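Table and Drawer Check, Craft Room at Paredes
Filled in by Montserrat Palacios, 17th May
Copy to Candela Marín

Right, I've used the old sheet again because the new one still has the bit about ladders on it and we don't have a ladder. I've written OK, Look At or Fix next to each line and then rambled on underneath, as usual. Candela, skip to the Fix ones if you're in a rush!

1. Floor and way in

Door opens fully without catching: OK
It used to scrape on the mat but the mat has gone to the hallway, which suits everybody.

Floor dry, nothing to slip on: OK

Route from door to table clear: Look At
I could get through fine, but the folding stool was leaning against the radiator again and it slides down if you so much as breathe near it. I've put it behind the door. If you want it back by the window, please lay it flat.

Cables off the floor: OK
The glue gun lead is now clipped along the skirting. Two of the clips are a bit feeble, so give them a press with your thumb when you go past.

2. Lights and sockets

All lights working: OK

Sockets not cracked, plugs pushed home: OK
I unplugged the Gamberg heater while I was at it. We won't want it again before September, and I'd much rather it lived in the cupboard with its lead wrapped up than sat there collecting fluff.

Extension lead not overloaded: Look At
There were 4 things in it when I came in. Nothing was warm, but I don't like the iron sharing with anything, so I've moved the iron to the wall socket and stuck a note on it. Please leave the note alone even though it's ugly.

3. Table

Stands level, doesn't rock: OK
I leant on every corner with my full weight (no comments please) and it didn't budge. The folded card under the back leg can stay where it is.

Edges smooth, no splinters or sharp bits: OK
I ran a duster along all the sides, as a duster finds a snag quicker than my fingers do.

Top clean and free of bits: Look At
It's a nice plain white top and I love it, but it shows absolutely everything. There's a thin little dark mark out towards the middle, more or less upright if you're facing the drawers, and another speck even smaller off to the right of it. I haven't had a proper go at either yet, so I'm not going to swear whether they're scratches or just bits of something. Try a damp cloth first. If that doesn't do it, a tiny dab of the Mastitz cream on a soft rag, and rub gently. No scourers! I know they're right there by the sink. They'll take the matt look off and then we'll have a shiny patch to stare at for ever.

Clear space in front of the drawers: OK
This was the one I was worried about after last time, when somebody had parked three jars of beads hard up against the fronts and you couldn't pull anything out without sending the lot rolling. Much better.
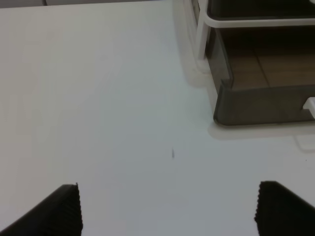
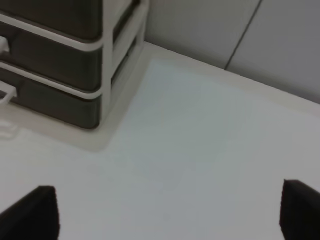

While I think of it, could we agree to keep that gap for good? I'd say a forearm's length is plenty. The jars have a home on the shelf now and they can jolly well live in it.

4. Drawer unit

Unit stands square and doesn't tip: OK
I pulled each drawer out on its own, then pushed down lightly on the front. All fine. I wouldn't fancy trying it with several open together, so one at a time please, and make sure the children know that too.

Drawers run smoothly: Look At
The bottom one is a bit sticky on the way back in. It isn't broken, it just needs lifting a touch as you push. I took it right out, wiped the runners, and it was better but not perfect. If you overfill it with felt it'll be back to its old tricks.

Drawer fronts free of cracks and chips: OK
I checked these with a torch because dark plastic hides a crack terribly well. I went round the corners twice, that's where they always seem to get knocked.

Handles firm: OK
All got a good wiggle.

Drawers labelled: Fix
Still the plain fronts with nothing on them. I know we said we'd do it, and I know we both know what's in there, but the new people don't, and I had a lady open the one with the craft blades looking for ribbon. She was fine! But let's get it done. The Plikodell stickers peel off cleanly, so if we change our minds about the order it doesn't matter. Big letters, please, my eyes aren't what they were.

Sharp things in a closed box inside the drawer: Fix
Craft blades were in a box, but the lid wasn't on it. Lid is now on. I've put this down as a Fix anyway so that it gets looked at next time and doesn't just get a cheerful tick. Pins are all right in their tin.

Nothing heavy kept in the top: OK
I've moved the big stapler and the hole punch down. They weigh a ton.

5. Glues, paints and sprays

Lids on: OK, apart from one pot of white which had dried solid. Binned.

Spray glue kept away from the heater: OK, and easier now that the heater's in the cupboard.

Everything in its own bottle with a proper name on it: Look At
There's an old squash bottle with something clear in it. I've sniffed it and I think it's water for the brushes, but I've poured it away. Jam jars for brush water, please, never a drinks bottle.

6. First aid and fire

First aid box in its place: OK

Plasters topped up: Fix
Nearly out of the small ones. I'll get some in on my way over next time, so Candela, don't you buy them too or we'll end up with a drawerful like we did with the safety pins.

Fire blanket reachable: OK

Way out clear behind the table: OK

To do

Labels for the drawers: Candela, if you've got the stickers
Marks on the table top: me, with the cloth, and I'll let you know how I get on
Plasters: me
Lid stays on the blade box: everybody
Clips on the glue gun lead: whoever goes past first

Signed M. Palacios

P.S. The spare key is back on its hook, I had it in my coat the whole time. Sorry!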